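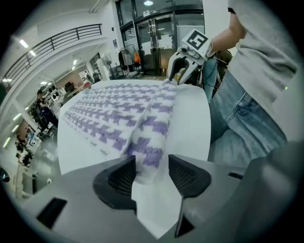 Tips for cloth work with two hand-held grippers

We build our grippers ourselves in the shared workshop in Clarkton, and in January we started with fabric. Cloth is harder than boxes and cups. I wrote down what helped us, maybe it saves you an evening.

Take a fabric with a strong pattern on a plain ground. With a pattern you see at once when the cloth is turning or pulled crooked. On plain white cloth we missed this many times.

Iron the cloth before you start, and wash it one time if it is new. New fabric has a finish that makes it slippery.

Pinch a small piece only. If you take too much, the fabric makes a thick fold and the pads do not close evenly. Two people should agree who pulls and who holds still. Hertta Halonen, my partner on this build, counts aloud before we lift, and I have learned to wait for her.

Clean the finger pads with a damp rag every Wednesday, or whichever day you remember. Lint collects in the grooves and the grip becomes weak. Do not use oil near the pads — it stays in the rubber and goes from there to the cloth.

Fix the marker card flat on the gripper body. We used double-sided tape from Fomton, and after 14 sessions the corners were still down. If a corner lifts, change the tape and do not press it back.

Keep the cable on the outside of your arm and leave some slack. Mine was too short at first and I made a new one, 48 inches long. 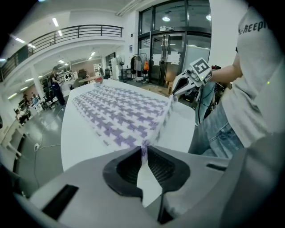

Can I print the finger pads at home?

The hard part prints well on a normal home printer, in about 2 hours for a pair. For the gripping surface I recommend to buy a rubber sheet and glue it on, because soft filament needs a lot of patience. Let the glue dry overnight under a clamp.

Write the date on the inside of each pad with a marker pen. When the grip gets weak, change both pads together, also if one still looks good.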